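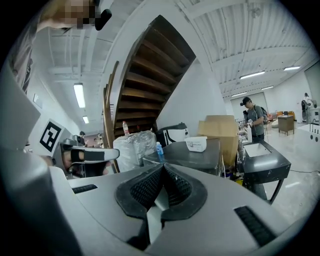
Light grey gripper with black finger pads. Photo: Cheetham Local

Storage cages on the way for Encombe flats

Last updated: March, 4.15 pm

24 shares | 11 comments

If you live in the Encombe building in Cheetham you'll have had the letter by now, and if you're anything like me you read it standing at the mailboxes with your shopping going warm. We're getting storage cages! Proper lockable ones, in the lower car park, along the back wall where the old bike racks are.

The job has gone to Truvholm, the wardrobe and storage outfit out past the roundabout, and the cages themselves are from its Trullurel range. There'll be 151 of them, one for every flat, which has saved us all a nasty ballot. Each is 914 mm wide and goes up nearly to the sprinkler line, with a solid floor and one shelf you can shift up or down. I went and had a look at the one in the showroom (yes, I took a tape measure, and yes, I took the Christmas tree box) and it fits the tree, a big suitcase and the camping chairs with a bit of room left at the top. A full-size bike goes in if you stand it on its back wheel. My old ironing board went in too, though why I'm still keeping it is another matter.

Rent is $11 a month, added to your usual levy, and you can say no. Flats that say no go without, and their cage gets offered to the neighbours at the same price, so have a think before you tick the box. I've ticked mine. I've got a doona, two fans and a slow cooker living on top of my wardrobe and I'd quite like to see the wall again.

Work starts in April and will be done one bay at a time, beginning at the ramp end. If your car lives in one of those spots you'll be moved to visitor parking while they drill, and you should get 24 hours' notice under your door. The bike racks are going over near the lift, same number of hooks, and any bike without a tag on it by the end of March will be put aside in the bin room. Tags are in the foyer, in the blue tub.

A few things you can't keep down there: paint, fuel, gas bottles, food (mice, we've been through this), or anything poking out through the mesh. Mattresses are out as well. You bring your own padlock, and Truvholm reckons a short shackle is best on these doors. There's no power point inside, so forget about running a freezer.

I did ask about damp, as anybody who was here for the wet summer would. The floor of each cage sits up on feet, a hand's width off the concrete, and the letter says the drain by the back wall will be cleared before anything gets bolted down. I'd still use plastic tubs with lids for clothes and photos. Cardboard goes soft down there even in a good year.

Truvholm is also offering Encombe people a free measure-up for hall cupboards and wardrobes while its crew is on site. You don't have to take it up to get a cage. I've booked one for the linen cupboard, where the shelves are so deep that I found a beach towel at the back last week I'd forgotten owning. I'll let you know what they quote me.

Forms go in the slot beside the mailboxes, or you can hand them in at the Truvholm counter. The plan showing which cage goes with which flat is up in the lift.

Contact us | © Cheetham Local | Back to top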